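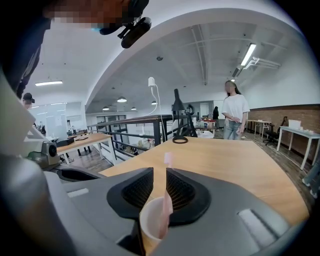

Pourquoi range-t-on sa brosse à dents debout ?

Une brosse à dents se compose d'un manche et d'une tête. Sur la tête, il y a des poils, plantés par petites touffes. Après le brossage, l'eau reste coincée entre ces poils.

Si tu poses la brosse à plat, cette eau s'en va mal. Dans un gobelet, la tête en haut, elle descend le long du manche et l'air circule entre les poils. La brosse sèche plus vite. Les microbes, eux, préfèrent les endroits humides.

Quel gobelet choisir ?

Un gobelet en papier peut servir quelques jours, en voyage par exemple. Il est léger, donc il se renverse facilement si le manche est long. L'eau qui coule au fond finit aussi par le ramollir — il faut alors le changer. À la maison, un verre ou un gobelet en plastique dur tient mieux. On le lave une fois par semaine.

Les bons gestes

Rince la brosse sous le robinet et secoue-la au-dessus du lavabo.
Range-la la tête en haut, sans capuchon.
Si plusieurs brosses partagent le même gobelet, leurs têtes ne doivent pas se toucher.
Change de brosse tous les trois mois, ou plus tôt si les poils s'écartent.

Texte : Elin Gwilliam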